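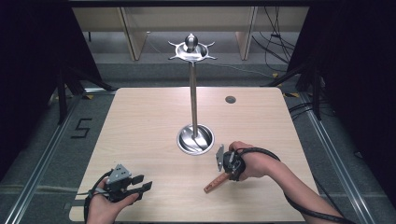
Figure 8.1 A metal stand with four curved prongs at the top, on a light wooden tabletop.

CHAPTER 8
Things That Stand Up

Pick up a spoon and try to balance it on its end. Go ahead, the chapter can wait! Most people give up within a few seconds, and yet the stand in Figure 8.1 -- a tall, thin rod with all that metal up at the top -- has no such trouble. Look down at its base. The rod rises from a round, shallow bowl, and that wide footprint on the table is where our story starts.

Every object has a center of gravity, a point where its weight acts as if it were all gathered together. Draw a line straight down from that point. If the line lands inside the base, the object stays up. If it lands outside, over it goes. You have known this with your feet since you learned to walk, and in this chapter you will get to know it with a pencil and a ruler, which I think is even more fun.

Now suppose you hang something from one of the prongs. The center of gravity shifts toward that side, and it climbs a little too. How much can you hang before the line leaves the base? What if you hang a second weight straight across from the first? Write down your guesses now and keep them, right or wrong. We will come back to them in Section 8.3.

When Heather Pirihi and I first taught this material, we used a stand 51 centimeters tall with a base 20 centimeters across, and our students argued over it for almost 90 minutes. It was wonderful! Those same measurements appear in the first set of problems, so you can join the argument yourself.

In this chapter you will
find the center of gravity of a simple object
predict when a tilted object will tip
work out how a load on one side changes the balance
design a stand of your own and test it

Words to know: base, center of gravity, load, tipping point

8.1 Where Is the Weight?

Begin with a ruler and two fingers. Hold your fingers out level, a ruler's length apart, and lay the ruler across them. Slowly slide your fingers together and watch where they meet.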